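Jolent bed-making arm: open afternoon at Jondham

By P. Admasu
September
2 min read

The Jolent is a single arm for smoothing and straightening bedding in care homes, hostels and small hotels. It can be seen at our Jondham showroom during the open afternoon, from 1 pm until 5 pm. Entry is free and there is no need to book.

Visitors can watch the arm at a full-size bed, try the hand controls and look through the simulator we use to plan each job before the hardware is switched on.

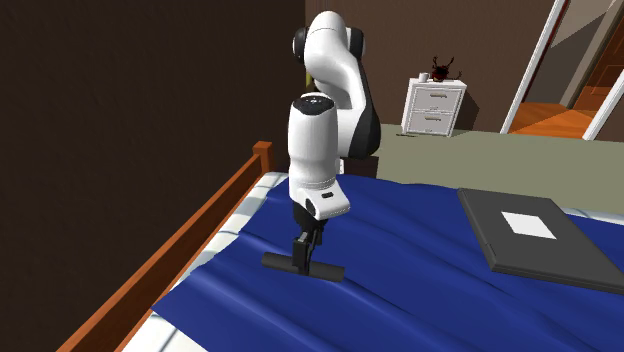
Bed work is harder to plan than work on a flat bench. Cloth moves when it is pushed, and the far side is often out of easy reach. In the simulator the arm stands behind the bed and comes down over a rumpled blue sheet, with a black bar held in the gripper. There is a closed laptop on the sheet as well. Visitors can move objects about on the screen and run the job again.

Demonstrations last 40 minutes. Please keep behind the floor line while the arm is powered.

Order codes
Arm and controller: 1642
Simulator licence, 3 seats: 2615

Prices are given on request and depend on the mounting. Floor and wall mounts are both available. Delivery is from our Stamcombe works, and fitting is quoted separately after a site visit.

Parking is at the rear of the building. The showroom is all on one level.

3 comments
40 shares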